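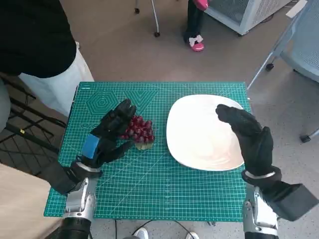
Basonex

Basonex is a record-scheduling add-on for customer relationship management (CRM) software. It is developed by Kironska, a small software company, and is sold by subscription. The add-on copies, delays and routes records between sales, billing and support teams according to rules set by an administrator.

History

Work on Basonex began as an internal tool named Lo, written by Lai-ching Leung to move overdue service tickets from one queue to another. Lo had no settings screen, and its rules were kept in a plain text file. Kironska rewrote the tool for outside customers and released it under its present name on August 2, 2020. An update in October of the same year added support for custom record types. The import module was taken from Plondetti, an older Kironska product that is no longer sold separately.

Features

A rule in Basonex has a trigger, a delay and a target. The trigger may be a change to a field, a change of owner or a calendar date. Each rule can write to up to 19 targets, and rules may be chained as long as the chain does not return to its first record. Loops are detected when the rule is saved, and the administrator is shown the step at which the loop closes.

Four user roles are defined: viewer, editor, approver and administrator. Approvers can release held records but cannot change the rules that held them. 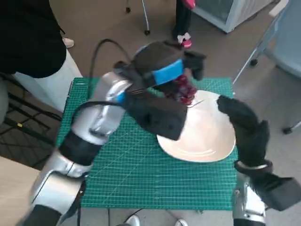

Grapes held over a white plate on a cutting mat.

Records that fail validation go to a holding list. They stay there until an approver releases or deletes them. Entries in the list can be sorted by rule, owner or error code, and exported as a comma-separated file.

Versions

Build 1303 was the first public release. Build 2178 replaced the original rule editor with one that runs in the browser and dropped the desktop client. Rules written in the older format are converted the first time they are opened, though delays based on local holidays have to be entered again by hand.

See also

Customer relationship management
Workflow automation
Plondetti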